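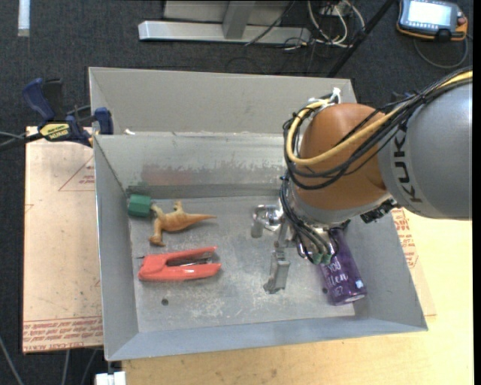 Ziad Rizk wrote back to my last newsletter to ask if you have to be able to read music to sing with us, and whether he'd get laughed at if he can't. No and no! Half our basses learn everything by ear off recordings I make in my kitchen, and they're the loudest people in the room.

So, **the Tremeck Singers are looking for new voices**, and I'm the one doing the asking this year. We rehearse Tuesday evenings in the old library hall on Nseir Street, 7 to 9, with a tea break that always runs long. I'd love up to 118 of us on stage for the spring concert in April — yes, I know, the risers are going to be tight — and we're short on tenors and low altos most of all. Sopranos, please come too, I just can't promise you'll stand next to your friend.

**What you'd be signing up for**

- Tuesdays from September on (miss a few, fine, just text me)
- two Saturday workshops in Teltisley, lunch included
- the April concert, plus the dress rehearsal the night before
- black clothes of some kind, and comfortable shoes!!

The program is mostly folk songs, a couple of rounds, and one long piece in Latin that I'm weirdly excited about. I'll send everyone practice tracks for their own part, slow and then at full speed.

It costs $192 for the season, which covers the sheet music and the hall. If that's too much right now, tell me and we'll work something out, and it stays between us.

There's no audition. I'll have you sing a scale or two with me at the piano so I know where to put you, and that takes five minutes.

To join, email me your name, a phone number, and what part you think you sing (a guess is fine). Rides from Kireck can usually be arranged if you ask by the weekend before.

Bilal Kassab
Jul 25, 2022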